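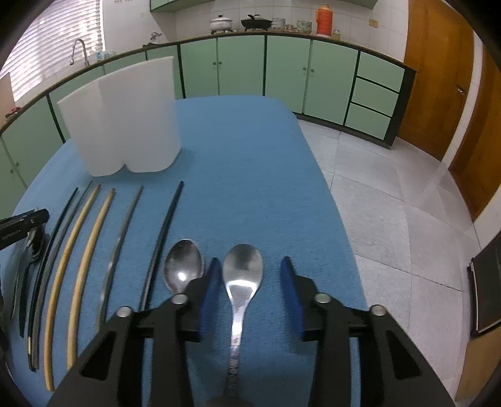 最后更新:2019年1月6日

# 手持夹爪数据与“换一间厨房”的问题

本文讨论的对象,是近来在操作学习研究中逐渐受到重视的一种做法:由人手持夹爪工具完成日常动作,以安装在工具上的相机记录全过程,再用这些记录训练机械臂的控制策略。Suninano研究所自Skevix项目立项起即采用这一做法。项目内部对其价值已无太大分歧,分歧集中在另一处,即我们应当以何种方式报告由此得到的结果。笔者认为,现行的报告方式过于宽松,对本领域的积累不利,理应由包括本所在内的数据采集方率先作出调整。

## 一、方法的长处何在

传统的遥操作示教要求机械臂在场。机械臂在场,就意味着固定的底座、稳定的供电、受过训练的操作人员,以及一套安全规程。这些条件在实验室里容易满足,在住宅里则很难。其结果是大量研究所称的“厨房任务”,多是在实验台上摆放几件厨具完成的,台面颜色统一,背景为白墙或幕布,灯光恒定。

手持夹爪改变了这一局面。采集人员只需携带工具进入房间,在原有的桌面上工作即可。相机所见,是桌布、橱柜、瓷砖墙、百叶窗透进来的光,以及厨房台面上那些与任务毫无关系的锅和碗。夹爪的两指之间是一把不锈钢勺,紧挨着左指还有另一把,两把勺子的勺头都在反光。凡做过视觉策略训练的人都清楚,这类画面对模型提出的要求,与白色实验台上的同一把勺子相去甚远。

动作本身的质量也值得一提。遥操作的动作往往迟缓,停顿多,操作者看着屏幕修正误差,留下的轨迹带有明显的犹豫。手持工具时,人依靠的是手腕的自然感觉,接近、闭合、提起可以连贯完成。餐具一类的细长物体尤其受益于此。勺柄贴着桌面,指端必须压得很低才能夹住,而压得过低又会推动桌布。人在这一瞬间所作的调整,用摇杆很难复现。

以上长处,Skevix项目在历次内部评审中均已说明,此处不再展开。需要补充的是,长处成立的前提是数据确实来自多样的环境。倘若同一间厨房被反复使用,手持采集相对于实验台采集的优势便所剩无几,只是把一种单调换成了另一种单调。

## 二、一个令人不安的结果

去年九月,项目组在Villilov完成了一轮跨住宅测试。参与测试的住宅共四处,训练数据取自其中三处,余下一处仅用于评估。任务十分简单:从铺有桌布的餐桌上拾取一把勺子,放入指定的容器。策略网络、相机标定与夹爪指端均保持不变。

在三处训练住宅内,成功率令人满意。在第四处住宅内,成功率仅为约70%,而且失败高度集中。当勺子单独放置时,策略表现尚可;一旦旁边出现第二把勺子,或者出现其他细长的物品,失败便成组发生。夹爪有时停在两件物体之间,有时对准了错误的一件,有时在接近过程中改变目标,最终两指闭合而一无所获。

对于这一结果,当时有两种解释。第一种认为训练数据中的杂乱程度不足,补充采集即可解决。第二种认为问题出在环境本身:桌布颜色、窗户朝向和橱柜反射的色调都发生了变化,策略在训练中借助了这些背景线索,换了房间便无所依凭。

项目组随后所作的核查并未完全支持任何一方。将三处训练住宅的数据重新划分,每次留出一处,失败的分布各不相同。有的房间对反光敏感,有的房间对物体间距敏感。由此只能得出一个较为保守的判断:在训练环境内测得的成功率,几乎不能预告策略在陌生环境中的表现,也不能预告它将以何种方式失败。

这一判断本身并不新鲜。令人不安之处在于,倘若当初没有专门留出第四处住宅,我们完全可以将全部住宅的数据混合,随机抽出一部分作为测试集,报告一个相当漂亮的数字,并称之为“在真实家庭环境中的成功率”。这样的表述在字面上没有错误,审稿人大概也不会提出异议。

## 三、关于报告方式的主张

基于上述情况,笔者主张,凡以手持夹爪数据为基础的操作学习研究,应当以房间为单位划分训练与测试,并逐一列出每个房间的结果。平均值可以给出,但不得单独给出。

随机划分的弊病在于,同一间厨房在同一个下午采集的两段记录,彼此极为相似。光线、桌布的褶皱和台面上的器物几乎原样重复,采集人员的动作习惯也不会变。将其中一段归入训练,另一段归入测试,所检验的主要是记忆。以房间为单位划分则迫使研究者面对真正关心的问题,即这套策略被搬进一个从未见过的家中之后还能否工作。

其次,应当公开失败记录。手持采集中同样存在失败:勺子滑脱,指端碰倒旁边的物品,夹取角度不当而需重新来过。目前较为普遍的做法是在入库前将这些片段剔除,仅保留一次成功的动作。Skevix项目早期也如此处理,理由是失败片段会污染模仿学习的目标。这一理由对训练而言有其道理,对公开数据则不成立。剔除之后,外部研究者无从得知某个物体究竟有多难夹,也无从得知数据集中看似从容的动作,是从多少次尝试中挑选出来的。保留失败片段并加以标注,训练时是否使用由使用者自行决定,所增加的存储与标注成本完全可以承受。

再次,场景的布置应当如实登记。手持工具进入真实住宅,并不意味着桌面上的一切都是自然状态。采集人员会铺桌布,会挪动物品,会将几件细长的器物并排摆在一侧,以增加辨认难度。这些安排本身无可指摘,研究需要可控的变化。然而,一旦布置过的桌面被笼统称为“自然场景”,读者便会高估数据的代表性。登记的内容不必繁琐,写明哪些物品由采集方带入,哪些物品为住户原有,哪些区域未经改动,即已足够。

## 四、对几种反对意见的回应

项目协作方Merrick实验室的同事曾提出,以房间为单位划分会使测试样本过少,统计上不稳定。这一意见应当认真对待。以四处住宅而论,留出一处,所得结论确实只能代表那一处。但样本过少是事实,随机划分并没有改变这一事实,只是将它隐藏在大量片段的总数之后。片段再多,房间仍只有四处。与其报告一个误差很小却答非所问的数字,笔者宁愿看到一个误差很大、但与问题相符的数字。若误差大到无法得出结论,则应继续增加房间,而这正是手持采集相较于机械臂进场更有能力做到的事情。

另一种意见涉及硬件差异。手持夹爪与机械臂末端的夹爪即使外形一致,运动能力也不相同。人可以轻易将手腕翻转到机械臂无法到达的姿态。有人据此认为,陌生房间中的失败可能源于机械臂,与数据无关,因而逐房间报告会造成误导。笔者承认这一混淆因素确实存在。恰当的处理方式,是在报告中同时给出轨迹的可达性检查结果,将运动学上无法执行的片段单独列出。把两类失败混在一个平均值里,对厘清原因没有任何帮助。

还有一种意见较少写入正式文件,却在讨论中时常出现:其他团队并未采用如此严格的标准,我们单方面从严,发表时将处于不利地位。对此,笔者无意否认其现实性。一个七成的数字与一个九成以上的数字并列于表格之中,多数读者不会细读表注。然而,研究所承担的职责不限于发表。Skevix数据今后将供外部单位使用,其中一些单位考虑的是实际部署。他们依据我们的数字制订计划,若在第一个陌生的厨房里便遭遇成组的失败,受损的是整个方法的信誉。手持采集目前尚处于获得信任的阶段,这一阶段的信誉损失日后很难弥补。

## 五、采集规程中可立即调整之处

上述主张大多有赖于领域内的共识,短期内未必能够实现。有两项调整属于本所职权范围,可以即刻着手。

一是采集批次的编号方式。现行编号以日期和采集人员为主,房间信息附在备注栏内,格式不一,有的写房型,有的写街区,有的空缺。下游使用者若想按房间划分,须自行翻阅视频辨认。建议将房间编号列为必填项,与住户身份信息严格分离,并在导出工具中提供按房间留出的默认选项。默认选项的影响不容低估,多数使用者会直接采用导出工具给出的划分。

二是桌面物品的组合。目前的任务单以目标物为中心,规定拾取什么、放到何处,对周围物品不作要求。鉴于九月测试中失败多与相邻的相似物体有关,任务单应当增加对干扰物的描述,特别是与目标同类的物品。两把勺子相邻、长柄彼此平行、指端一侧几乎没有余地,这样的情形在家庭餐桌上极为常见,在任务单上却长期缺席,全凭采集人员临时发挥。临时发挥得来的数据未必不好,只是事后难以检索。

指端的磨损情况亦宜纳入记录。指端软垫使用一段时间后,表面的摩擦状况会有变化,对于金属餐具这类光滑物体,影响可能大于布料或纸盒。项目组目前凭经验更换软垫,更换时间没有登记。此项在下一版规程中如何落实,尚待与硬件组商定。

至于本轮测试的逐房间结果,已由项目组整理完毕,连同可达性检查的说明一并提交内部审阅。留出的第四处住宅今后仍不纳入训练,直至新的评估用住宅确定为止。

Colette Vidal
Suninano研究所 Skevix项目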